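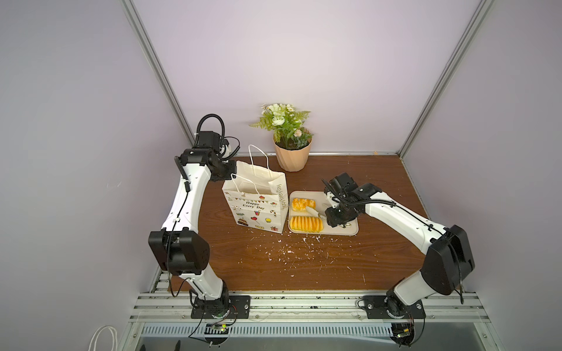

Tretham Supporters' Club, notes from the May meeting

Hi all, Angelica Soriano here with the minutes. I typed most of these during the meeting and fixed the spelling at home, so if I've got you down as saying something you didn't say, shout and I'll change it.

We got going at 7:10, a bit late, because half of us were still arguing about the penalty (it was a penalty, and I'm putting that in the minutes since I'm the one holding the pen). Renato Macapagal took the chair. Last month's notes were approved with one fix: the Lengyel game was a draw and I had written it up as a loss. Sorry! I left early to beat the traffic and missed the equalizer.

Money
We have $3,277 in the account after paying the deposit on the bus. Renato wanted to know if that includes the scarf sales and it does, all except the ones sold at the last home game, which are still in an envelope in my kitchen drawer. I'll get that to the bank. We agreed to hold back enough for the end-of-season party before anybody starts spending on flags.

Away trip to Dillaneo
This took up most of the evening. We've been given 100 tickets behind the goal, all standing. The bus leaves from the north parking lot at 9:30 in the morning and it will not wait, so please don't text me from the drive-thru. There was a long back and forth over whether we stop for lunch on the way or go straight there. I was for stopping, Renato was for going straight there, and we voted. Straight there won, so pack a sandwich.

Kids under 12 need an adult with them on the bus and in the stand. The drum is allowed in but the big flagpoles aren't — Dillaneo were very clear on that, and I have the email if anyone wants to read it. 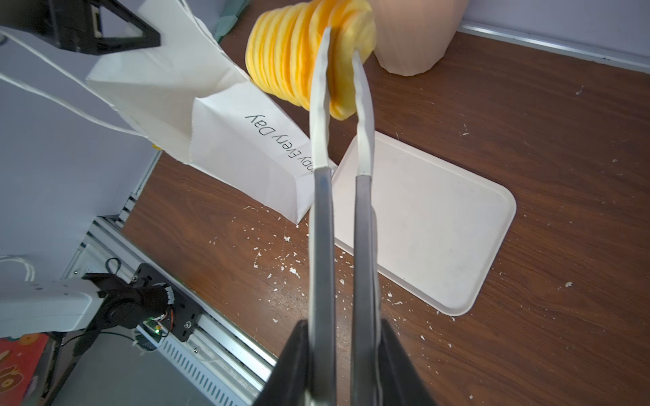
Holding a yellow-orange spiral-cut piece in the gripper.

Food at home games
People are fed up with the line at the east stand, and I'm one of them. I missed a whole goal for a hot dog. The club says it can open the second window if we can show there's demand, so we're going to pass a sign-up sheet around at the next two home games. Please put your name on it even if you never eat there! Somebody also asked about cheaper drinks for kids and I said I'd bring it up with the club, which I will.

Flikel app
We're moving ticket requests over to Flikel from next season. I know, I know. I wasn't keen either, but I tried it on my phone during the break and got a request through before my coffee was ready. If you don't have a smartphone you can still call me and I'll put it in for you. Renato will show anyone who's stuck how it works, before kickoff at the next game, by the ticket office.

Player of the season
Votes close at halftime of the last home game. One vote each, on paper, in the box. We had a lively talk about whether goalkeepers always get overlooked (yes) and whether a player on loan can win it. We went 4 to 3 in favor of letting loan players in, so there you go. There are 20 ballots in the box so far, and I'd love to see a lot more.

Anything else
The banner needs a new rope on the left side. Renato has one in his garage and will bring it. We also still have a green kid's jacket from the Lengyel game, so if it's yours, come and get it.

We finished at 8:50. Next meeting is in June, same room, and I'm bringing the cookies.

Angelica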